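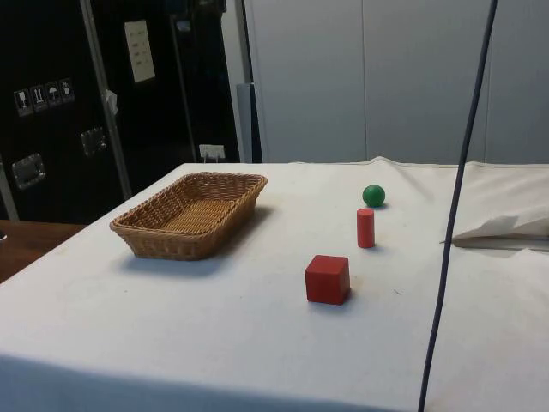 Ingvar Bjarnason wrote in reply to my January entry that I had given the sorting cell at Stallden a good deal of attention and the people on the packing line very little. He asked what a packer is supposed to do with a shift in which the machine takes the easy pieces and leaves the difficult ones. I consider the question fair, and I will try to answer it from what I have observed at the Corncombe site.

Before the change, a packer at Corncombe filled some 450 baskets in a shift. The work was repetitive, but it was mixed. A run of simple parts gave the hands and the mind a rest between the awkward ones. Under the present arrangement the Prarkus cell handles the simple parts, and the six people remaining on the line receive whatever it declines. The basket count per person has fallen. The effort per basket has risen, and our reporting forms do not yet have a column for that.

Management's position, as stated at the spring briefing, is that no position has been removed. This is accurate. Two colleagues have moved to setup work, where they lay out blocks, balls and cylinders beside a basket, run a trial, record the result and lay the pieces out again. A cylinder may be stood on end for one trial and placed on its side for the next. Folke Solheim, one of the two, describes the work as quieter than packing and harder to leave behind at four in the afternoon. He also observed that the grade attached to his new duties is the same as the old one. The site office has said it will review the matter – no month was given.

I would draw attention to the 30 minutes at shift change. That period was formerly used by the outgoing crew to tell the incoming crew which bins were running badly. Much of this is now displayed on a screen, and the overlap has been shortened accordingly. The screen is reliable on the subject of bins. It does not report that a new colleague is struggling with the heavier trays, and I have heard of one case at Hafstein where this went unnoticed for most of a week.

My answer to Mr. Bjarnason is therefore a partial one. Rotation between the line and the setup tables should be offered to all six packers, with training in paid hours, and the full overlap should be restored until the next review. I have submitted both points in writing to the site office and will post the response when it is received.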